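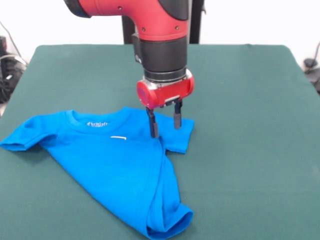

Ticket 902 – Points missing after transfer from Olvera card to Sturkitero Rewards
Opened by: Iman Salem
Assigned to: Sang-wook Song
Status: Closed, with reservations

Iman Salem wrote:
I moved points from my Olvera card to my Sturkitero account because the site promised a transfer bonus. The points left Olvera right away. The base amount landed in Sturkitero. The bonus did not. I've read the offer page twice and I can't find the catch, so I assume there is one.

Sang-wook Song replied:
Thanks for writing in. Bonus points can take longer to post than base points. Please wait until the transfer shows as "settled" in your activity list and check again.

Iman Salem wrote:
It already says settled. It said settled when I opened the ticket. Is there a second kind of settled?

Sang-wook Song replied:
Sorry, I should have looked first. I can see the transfer and it is settled. Could you tell me whether you clicked "Activate" on the offer before you moved the points, and which browser you used?

Iman Salem wrote:
I clicked it. The button went gray and said "Activated." I didn't take a screenshot, as I don't usually gather evidence when I press a button. Desktop browser, no ad blocker. I did get an email, which I'm forwarding. It thanks me for activating and then spends four paragraphs telling me about hotels in Sullton.

Internal note, Sang-wook Song:
Email is real and was sent before the transfer. Offer record on our side shows "not enrolled." Tried re-running the bonus job on the account and got no change. Passing to Haruna Sekiguchi.

Internal note, Haruna Sekiguchi:
The member has two profiles. One was made when she joined, the other came over when we absorbed the Jomurska program. Same email on both. The activation went to the Jomurska profile and the points went to the Sturkitero one. The merge tool lists these profiles as merged. I don't believe the merge tool. Isamu Fujimoto found 199 more accounts in the same state, and I'd bet that list is short, as it only covers people who activated something.

Haruna Sekiguchi replied:
Your activation was saved to an old Jomurska profile that should have been closed when the programs were combined. I've closed it and moved the activation over. The bonus has been added by hand and you should see it now.

Iman Salem wrote:
I see it. Thank you. Two questions. Does this happen again on the next offer? And did I lose anything on the earlier ones? I've activated plenty of these and never checked the math.

Haruna Sekiguchi replied:
It shouldn't happen again on your account. For past offers, I can only see activations back to October. I found one more that didn't pay, a small grocery bonus, and I've credited it. Anything older I can't confirm either way.

Iman Salem wrote:
"Can't confirm either way" is at least a straight answer. I'll be keeping screenshots from now on. You can close this – I'll reopen it if the next bonus goes missing.

Closing note, 2021-08-27, Haruna Sekiguchi:
Fixed for this member only. Merge tool problem logged separately and assigned to Isamu. Until that one is done, please check for a second profile before telling anyone to wait.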